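About Florirden

Florirden writes control and perception software for robot arms that work in homes and shared laundry rooms. The company was started by Kanchan Kandpal, who still maintains the motion planner. We do not build hardware.

Our main product, Prurell, takes input from a wrist camera and joint sensors and outputs arm trajectories at 100 Hz. Perception runs as a separate process. It fits an ellipse to the door ring of a front-loading washer, estimates the door plane, and passes a pose with a covariance to the planner. If the covariance is above a set limit, the planner requests another view before it moves the arm closer.
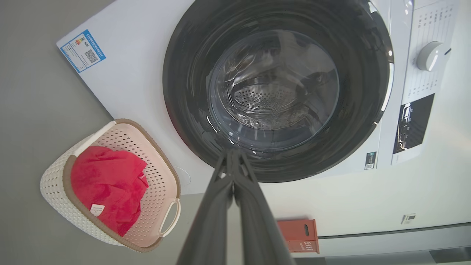
Wrist camera view with the gripper near the door seal and the laundry basket at left.

Glass and polished steel are the hard part. Depth readings on a door window are unreliable, so Prurell masks the glass and uses only the ring and the flat front panel. Cloth is handled by a second model, which proposes grasp points on folds and ranks them by reach.
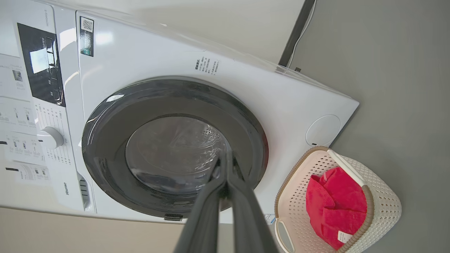 The planner treats the basket rim and handles as obstacles and the basket interior as free space with a soft cost. Replanning is capped at 9 attempts per task. After that, the arm returns to a rest pose and logs the fault.

Remard is our tooling package. It replays logged runs against new builds and reports any change in planned path or timing. The regression set holds 983 runs, and a build has to pass all of them before release. Chaudhary, the simulator, generates 400 door and basket layouts per night for the same checks.

Release notes are kept with each build. The interface specification was last revised 2020-10-20, and the message format has been frozen at that version. Support for top-loading machines is planned for December.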